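Second Life for the Office Tower

When an organisation replaces its desktop computers, the old machines are usually collected on a pallet and forgotten. At Altgate, a refurbishment workshop serving schools and small charities, they are taken in, opened and sorted for parts. The workshop received 483 towers in February, its largest monthly intake in five years.

Each machine is laid on its side before any work begins. The side panel is then lifted away and kept with its own case, as panels from different models seldom fit one another. Plastic tabs are easily snapped at this stage, and staff are instructed to set the panel down with its inner face upwards.

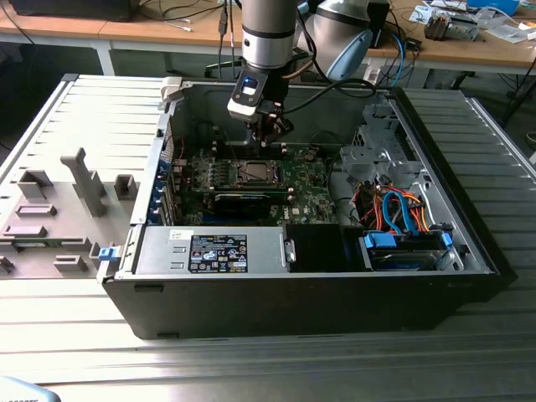

A desktop tower with its side panel removed, showing the motherboard, power supply and drive cage.

Storage is dealt with first. Many office towers hold their drives with coloured plastic clips, and no screwdriver is required. Every drive is logged and erased under the Dodilis procedure, which the workshop adopted at the request of its donors.

Memory and power supplies follow. "The label on a power supply should be read before anything is unplugged," said Ishbel Crichton, head of operations. "Cables are the slowest part of our work, and new staff always expect it to be the processor."

Sound machines are cleaned, reassembled and offered at 29 pounds each. The remainder are stripped, and their metal cases are passed to Trerkau for recycling.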